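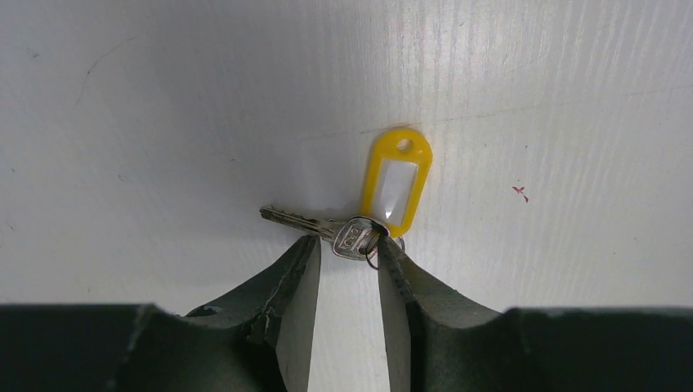
ロボットハンド実習 第4回配布資料「薄いものをつかむ」

2018年2月19日版

前回の宿題、みなさんのレポートを全部読みました。「スポンジと木のブロックはどのグリッパーでも持てたので差が分からない」という感想がかなり多くて、そのとおりだと思います! 厚みのあるやわらかいものは、指の形が多少悪くても持ててしまうんですよね。なので今回は鍵です。平らな台にぺたっと寝た、札つきの鍵。いじわるな課題ですが、私はこの回がいちばん好きです。

1. 今日くらべるもの

グリッパーは2種類、どちらも平行2指です。ひとつはVullineの標準指で、ストロークが広くて指先が太め。もうひとつはMendesの細指で、先がすっと細くなっています。アームはどちらもSostbyの6軸を使い、コントローラも共通です。条件をそろえないと指の話なのかアームの話なのか分からなくなるので、速度設定は配布した初期値のままにしておいてください(去年、こっそり速くした班がありまして、データがまるごと使えなくなりました……)。

手首カメラは指先が下から画面に入る向きに付けます。指先と鍵が同じ画面に見えていること、まずそこを確認。指先が見えないまま「たぶんこのへん」で閉じるのはやめましょう。台を引っかきます。

2. 鍵のどこがむずかしいのか

講義で黒板に描いた図を思い出してください。鍵はだいたい四つの部分に分けて考えます。ブレード(ぎざぎざのある細い部分)、肩、頭、それからリングと札です。

ブレードは細いので指で挟みやすそうに見えます。でも重心は頭のほう、札がついているとさらにそっちへ寄ります。先端近くをつまんで持ち上げると、頭がだらんと下がって、指の間でくるっと回ってしまう。私も授業準備のときに何度もやりました。

では頭をつかめばいいかというと、今度は幅が広い。しかもリングが通っていて、指先がリングに乗り上げることがあります。リングの上に指が乗ると、力は出ているのに鍵そのものは挟めていない、という状態になるんです。モータ電流のグラフだけ見ていると成功したみたいに見えるので、ここは本当に注意してください。

おすすめは肩の近くです。ブレードから頭へ広がるあたりですね。頭の段差が引っかかりになって、回転もいくらか抑えられます。ただ、これは私の好みも入っているので、各班で別の場所も必ず試すこと。

もうひとつ、札の扱いです。札はリングでつながっているだけなので、鍵に対して毎回ちがう角度で寝ます。鍵が横向きで札が縦、なんていう置き方もふつうに起こります。画像処理で鍵と札をひとかたまりの輪郭として取ってしまうと、主軸の向きが変なほうへ引っぱられて、手首の角度がずれます。黄色い札なら色で先に抜いてしまうのが早いです。金属のほうは照明で明るさがころころ変わるので、しきい値を決め打ちにすると泣きます。

3. 手順

アームを待機姿勢に戻し、鍵を台の中央付近に置きます。置き方は班ごとに配る置き方カードに従ってください。

手首カメラで1枚撮り、鍵の向きを求めます。自動がうまくいかない班は、画面上で2点をクリックして手動で入れてかまいません。

指を開いて降ろし、台に触れる手前で一度止めます。この停止は省略しないこと。止まった位置でもう1枚保存して、指先が鍵のどの部分の横にあるかを記録用紙に書きます。

閉じて、持ち上げて、静止。落ちたら「落下」、回ったら「回転」、そもそも空振りなら「空振り」と書きます。三つの区別がつかないときは空欄にせず、見たままを文章で書いてください。そのほうがあとで助かります。

試行は班あたり23回です。半端ですが、置き方カードが23枚あるからです。指を替えたら同じカードを同じ順番でもう一周します。

4. 記録ファイルのこと

配布データはNiltettiの実習フォルダに入れてあります。画像は全部で3022枚、そのうちラベルつきが2773枚です。残りはラベルなしで、発展課題用に取ってあります。間違えて学習に混ぜないでくださいね、フォルダ名が似ていてすみません。

グリッパーの電流と開き幅は1000 Hzで保存されます。表計算ソフトでそのまま開くとかなり重いので、先に間引くスクリプトを通すのがいいと思います。開き幅がゼロまで行っていたら空振り、途中で止まっていたら何かを挟んでいる、という見方が基本です。「何か」がリングや札かもしれないので、最後は画像と突き合わせてください。

5. よくある質問(去年の分から)

「指先にゴムを貼ってもいいですか」。いいです。ただし貼った班は、貼る前の一周も必ず残すこと。厚みの分だけ指先の隙間が変わるので、開き幅の原点も取り直しです。

「台の傷や点を鍵の一部として拾ってしまいます」。あるあるです。面積で小さいものを捨てれば大半は消えます。長く伸びた細い傷は面積だけだと残ることがあるので、台だけの画像を先に1枚撮って引き算するのも手です。照明を動かしたら撮り直してくださいね。

「細指のほうが絶対に有利では?」。薄いものを狙うときはそう感じると思います。私もそう思っていました。でも細指は横にずれたときの余裕が少なくて、角度推定が甘い班だと標準指に負けることもあります。どちらが良いかを決めつけてから実験を始めると、記録の書き方まで寄ってしまうので、まずは淡々と。

6. 次回まで

レポートは2種類の指の結果をひとつの表にまとめ、失敗した試行から二つ選んで、停止時の画像を貼って理由を考えてください。成功例の画像はなくてもいいです。失敗のほうが読んでいて面白いので!

次回は同じ鍵を台の上ではなく、浅いトレイのふちに寄せて置きます。指が壁に当たるので、今日の把持位置がそのまま使えるとは限りません。記録用紙は捨てずに持ってきてください。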